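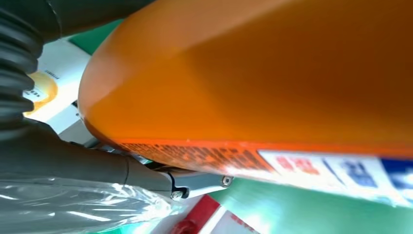
30/12/2023
Haruna Imai

Reading a Parish Church, Handout 4: Towers, Blocked Doors and Patched Walls

Last time we got as far as the porch at Endbridge and ran out of time, so we pick up outside, on the north side. Please do walk all the way round before you go in! The outside walls are where the building gives itself away.

Start with the masonry. At Endbridge the lower courses of the nave are laid in a herringbone pattern, which usually points to early work (eleventh century, often), and then the stone changes completely at shoulder height. A straight vertical joint in the wall means two builds meeting. There are two at Endbridge, and I love the second one, tucked in behind the buttress.

Blocked doors: look for an arch with no opening under it. North doors were very often filled in after the Reformation, when processions stopped. The one at Heywood still has its hinge pins.

Towers. Nonholm's is 22 meters high and was built in at least three stages. Compare the belfry windows with the west window and you'll see how the tracery changes from simple Y shapes to upright panels. The parapet is Victorian, but the gargoyles look older and were probably reused.

Roof lines: a sloping scar on the east face of a tower marks an earlier, steeper nave roof. Nonholm has a beauty.

For next time: sketch one wall of a church near you, mark every change of stone, and write up to 800 words on the order in which you think it was built. Wrong guesses are very welcome, they make the best discussions.

Get new handouts by email: sign up for the course newsletter
© Haruna Imai | Contact | Back to top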